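Grernwood table

The Grernwood table is a type of plain wooden work table that was made in the town of Greltanley and the villages near it. The name comes from Grernwood, the valley where the first workshops stood. The tables were used mostly in kitchens, schools and small shops, and many of them are still in daily use. In the local trade the word "Grernwood" is used for any table with a solid top, four straight legs and no drawer, even when it was made in another place.

Origin

It is not known who made the first table of this type. The oldest written mention is in the account book of the Kenen workshop, where a customer paid for "one table of the valley kind, without drawer." The book has no date on this page, and writers on the subject do not agree about its age. Gearóid Flanagan, who wrote a short history of the valley trades, thinks that the form came from the benches on which cheese was pressed. Chiharu Hayashi does not accept this. In her study of the Kenen papers she points out that the cheese benches had three legs and a round top, and that the joints are of a different kind.

The Kenen account book lists 517 tables in total. Of these, 272 were sold inside the valley and the others went to Greltanley, where traders resold them at the November fair. The workshop closed when its last owner moved to the town, and his tools were bought by the Sandhu family.

Construction

The top is made of boards that are glued edge to edge, with the grain running in one direction. Under the top there are two cross battens. They are held in slots and not glued, so that the boards can become wider or narrower with the seasons. This detail is the most reliable way to recognize a table from the valley, because copies made elsewhere often have battens fixed with screws, and their tops have a tendency to split.

The legs are square and are joined to the rails with pegged joints. Older tables have pegs that stand a little out of the surface. Later ones were cut flat after the glue was dry. Makers in the valley did not turn their legs on a lathe, although lathes were known there and were used for chairs.

Ash and beech were the usual woods. Oak was more expensive and was kept for tables ordered by schools and the town hall. Flanagan writes that some families brought their own boards to the workshop and paid only for the labor.

Finish and care

The top was traditionally left without varnish. It was rubbed with linseed oil when new and after that only washed with water and a stiff brush, always along the grain. A top treated in this way stays pale for many years. Sunlight makes it more yellow, and iron objects leave dark marks on oak if they stand on it while it is wet.

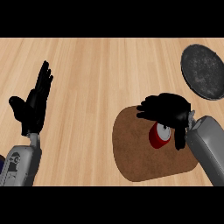
Varnish came into use under the Sandhu workshop, which sold to shops in the town where a surface had to be wiped quickly. Hayashi regards the change as a loss, as a varnished top cannot be repaired in one spot and must be sanded completely. Many owners have since removed the varnish and gone back to oil.

Scratches on an oiled top are treated with fine sandpaper and a little fresh oil. Deeper dents can be raised with a damp cloth and a warm iron. Wax is sometimes put over the oil, but it becomes sticky near a stove.

Collections

The museum in Greltanley owns 3 tables from the Kenen workshop, one of which has the name of a school cut into the rail. A list of 148 tables in private houses was published by Hayashi on Dec 17, 2020. It gives the wood, the type of batten and the condition of the top for each table, but leaves out the names of the owners. Tables from outside the valley are given in a separate part of the list.

See also

Batten
Linseed oil
Trestle table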